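# The Year I Stopped Checking My Stocks at Breakfast

19th February

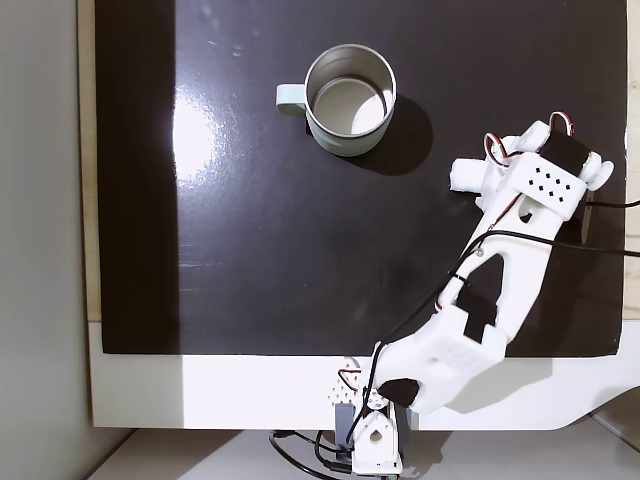
*A green metal mug on a black board. Coffee money adds up, or so I keep reading.*

I used to open my brokerage app before I'd brushed my teeth. Red numbers, bad mood. Green numbers, and I'd be shopping for a boat by lunch (I live in Arnport, so everybody is shopping for a boat).

Then last June the market had one of its ugly weeks. My shares in Mernier, which makes pump parts and is about as thrilling as that sounds, dropped 5 percent in a morning. I sold the lot. Two days later it had all come back, and I'd paid a fee to miss it!

So I made some rules. I look at my account twice a month, and I wait four days before selling anything. The app is off my phone, so now I have to go find the laptop and remember a password, and half the time I give up and read the sports pages instead.

Has it made me rich? Nope. My Siregar bond fund still plods along, and the Clidirwood shares I bought on a tip from a guy at the gym are still a sore subject at home. But I've made only two trades since summer, and I can explain both of them without blushing.

I do still sneak a look when there's a rate decision. Last time the whole market jumped, sagged and finished pretty much where it started, and I sat there with my finger over the sell button the entire afternoon. Dinner was late. I didn't press it, though, and the Siregar fund went up a few cents the next morning.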